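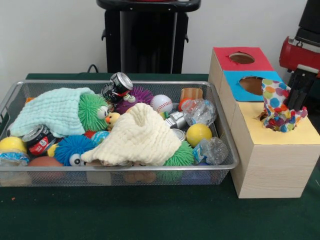 The second quote is always the larger one

Budgeting for a sorting cell at a small plant

By Ľudovít Urban

When Stirmont set out to add a sorting station to its returns line in Cumside, the arm was the only item on the first budget sheet. The sheet went through five revisions before anything was ordered. By the last one the arm was a minority of the cost, and the largest single line was labor for setup and testing.

Returned goods arrive mixed. A tote may hold cloth, rubber, sheet metal and thin plastic, and each behaves differently under a two-finger grip. A ball has one shape from any side. A cloth has none, and it may lie over three other items. Buyers who plan from a vendor's cycle time, measured on identical parts, will order too little capacity.

Stirmont's planners took a plain approach. They wrote down the kinds of item the line handles, marked the ones a person finds awkward, and asked each bidder to price a trial on those alone. Ó Dálaigh, the integrator that won the work, charged $3,479 for the trial and credited $3,000 of it against the final order. The terms were put in writing before the trial began -- a point worth copying.
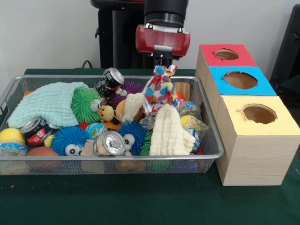 A gripper holds a polka-dot cloth over a mesh basket of mixed items. The boxes at right have round openings of differing sizes.

Three lines are often left out of a first budget. Fingers and pads are consumables; Stirmont set aside $422 for the first set of spares. Lighting matters where bins are metal or items are clear, and a fixed lamp is cheaper than software work later. Floor time is the third. The station needed 78 hours of access during normal shifts, and those hours were charged to the project and not to the line.

Drop points deserve the same care as pick points. A wide opening forgives a poor release. A narrow one needs a slower approach, and soft goods may have to be pushed down after they are let go. If the opening can be made larger, change it before paying for tighter placement.

Software terms vary. Favora, the scheduling package already in use at Cumside, needed one added license. Ask whether support is billed by the arm or by the site, and get the renewal price along with the first-year price.

Stirmont will review the station against its manual bench in April. A second cell is in the plan, with no money assigned to it yet.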